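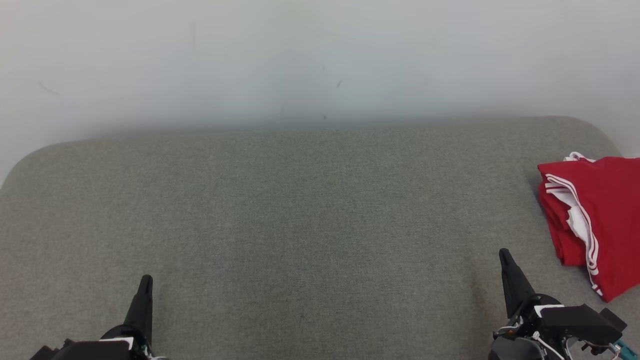

Grey woven upholstery against a white wall.

Lelow thin-film ageing set: read me first

Reading time: 4 minutes

Hello, and thank you for taking an interest in our data. The Lelow set is a collection of electrical and optical measurements on very thin copper films, made in our small coatings laboratory and left to age in ordinary room air. We wanted to know how quickly the films lose their conductivity when they are given no protective layer at all, and then how much a very light coat of aluminium oxide helps. Plenty of papers report the first day or so of a film's life. We were more interested in the dull months afterwards, when a sample sits in a drawer and slowly goes off.

What you will find

There are 433 samples in the set, each with its own row in samples.csv and its own folder of readings. Most were grown on glass and the remainder on a clear plastic sheet sold to us under the trade name Emex. Every sample has a sheet resistance history and nearly all have a matching set of transmission curves across the visible range. The few without curves are marked "no_optics" in the notes column, so please filter on that before you start averaging things.

The folders are laid out like this:

samples.csv - one row per film, with substrate, nominal thickness, coating and deposition batch
resistance/ - four-point probe readings, one file per sample, in ohms per square
optics/ - transmission against wavelength, in nanometres and per cent
climate/ - room temperature and humidity from the logger on the storage shelf
scripts/ - the plotting code, in Python, written by Wilma Tosh and tidied a little by me

Thickness is the nominal value from the quartz crystal monitor. We did check a handful of films by X-ray reflectivity, and the results are in samples.csv under "thickness_xrr", but I would ask you not to mix the two columns. The crystal reads slightly high on the thinnest films and I have left it uncorrected, so that you can see what we saw and decide for yourself.

How the films were made

All of the films were evaporated by Miklós Gál in the chamber we call Mazza (it has been called that for longer than I have worked here). Substrates were rinsed in acetone and then isopropanol, blown dry with nitrogen and loaded straight away. The oxide coat, where there is one, went on in a separate machine, so those films had a short trip through room air first. The time spent out of vacuum is in the column "air_gap_min". It matters more than we had expected, and if I were starting again I would look at that column before any other.

Measuring

Hajnalka Hegedűs took the resistance readings and Nadja Gisler took the optical ones. Each resistance value is the mean of five placements of the probe, and the five separate numbers are kept in the file as well. The probe does scratch a soft film, so there is a gradual wear effect on samples that were measured very often. We set aside 85 films as a comparison group and measured those only at the start and the finish. They are flagged "rested" and are a good place to begin if you want a clean picture of ageing on its own.

Known problems

The humidity logger stopped in February and we lost a stretch of readings before anyone noticed. The gap is left blank in the climate files. Please don't fill it with a straight line, as the heating was being adjusted at the time and the room was changeable.

In batch 2 the labels on two neighbouring films were swapped. I have put them right in samples.csv, but the old names still turn up in the raw file headers. Trust the table and ignore the header.

A film whose resistance went beyond the range of the meter is recorded as "over", which is text, and it will upset any program expecting a number. The loading script in the scripts folder deals with this quietly.

Using the data

You are very welcome to use all of this for teaching, for your own papers or simply for practice, provided you say where it came from. "Lelow thin-film ageing set, version 2" is quite enough. If you find a mistake, do write and tell us - we would much sooner hear about it than have it passed along. The files were last changed on 6th August, and the change log has the particulars.

A companion set on silver and copper mixtures, called Jondero, is being prepared in the same layout, so any code you write for this one should carry over with little fuss.

Hajnalka Vörös
Data keeper, Lelow set

Comments

tinplate_tom: Very handy, thank you. Are the optical curves corrected for the bare substrate?

Hajnalka Vörös: They aren't, I'm afraid. There is a blank glass curve and a blank Emex curve in the optics folder, and you can divide by whichever one suits.

r.okely: The "over" entries caught me out for a whole afternoon before I came back and read this properly. All sorted now! The rested films are lovely to work with.

marisk: Would it be possible to have the deposition rates too?

Wilma Tosh: Yes, they are in Miklós's notebook and I am typing them up. They'll go in as an extra column.

Contact: write to the data keeper at the Lelow set | © Lelow coatings laboratory | Back to top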